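Skerero Toy Library
Frequently asked questions: shape sorters and loose pieces

What do you lend?
Shape sorters, stacking sets, pegboards and simple puzzles, along with single replacement pieces. We have just over 3,000 items on the shelves, counting loose pieces. The full list is kept at the front desk and can be searched by color or by shape.

Who can join?
Any household, day care or school in the Acuña district. You need a photo ID and something with your address on it. Schools should ask for Telma Leiva, who sets up group accounts.

How much does it cost?
A household membership is $20 a year. Group accounts pay the same fee for each classroom. There is no charge for each loan.

How long can I keep a sorter?
Three weeks. You can renew once at the desk or by phone if no other family has asked for it. Loose pieces borrowed to complete a set you own at home can be kept for two months.

How many things can I borrow at once?
Two sets and as many as four loose pieces. Group accounts may take more, up to 200 pieces in a school term.

Do all the sorter blocks have the same holes?
No. Some blocks have only a circle, a square and a triangle. Others have many more openings, including ovals, stars, arches and groups of small round holes. Blocks of the same color can still be different, so check the layout of the top before you ask for a piece by name.

My child has lost one shape. Do I have to replace the whole set?
No. Tell us which opening it belonged to. If you have your own block at home, bring it in. A drawing also works: lay a sheet of paper over the top, rub with the side of a pencil, and the openings will show. Please write the width of the block on the same sheet.

If we have the piece, you swap your drawing for it and you are done. If we don't, the set goes back on the shelf with a note on the lid, and you pay $2 toward a replacement.

Can I use pieces from one set in another?
Sometimes. A piece that is slightly too large will get stuck, and a small child will usually push harder. Try it yourself first. If it needs force, bring it back.

How do I describe a piece that has no obvious name?
Use the color, the rough shape, and whether it has legs or pegs. "Red, thick on top, legs underneath" is enough for us to find the right drawer. Please don't write only "the red one" on the form. We get a lot of those.

How are pieces cleaned between loans?
They are wiped with mild soap and water, rinsed, and left on a rack until dry. Openings are done with a soft bottle brush. At home, do the same. Do not put anything in the dishwasher or leave it to soak.

What ages are the sorters for?
The age range is on the label of each bag. Small loose pieces are a choking risk for children under three, and we don't lend them to families whose only child is younger than that.

I found an odd part in the bag. What should I do with it?
Return it with the set, even if it doesn't seem to belong. Brackets, stands and pegs are often packed with the wrong bag. Put it on top so that the person checking the bag sees it. Nahuel Farías goes through the odd parts box every August and matches what he can.

Do you take donations?
Yes, if the pieces are clean and uncracked. Incomplete sets are welcome. We can't take anything with batteries or magnets.

Where do I return things?
At the desk until 6 p.m., or in the drop bin by the side door after that. Close the bag first. Loose pieces dropped in without a bag are hard to trace back to a member.

What do the blue block and the red piece with legs look like?
Check the layout of the block against yours if you are asking for a piece. 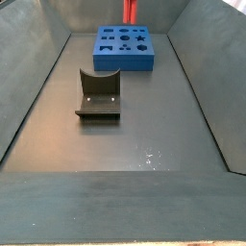
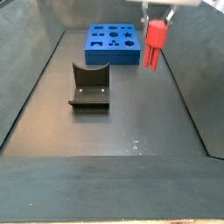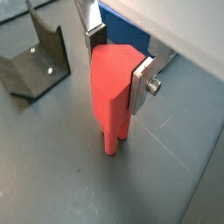
First two pictures: blue block, with the black bracket in front. Third picture: red piece with legs, from above.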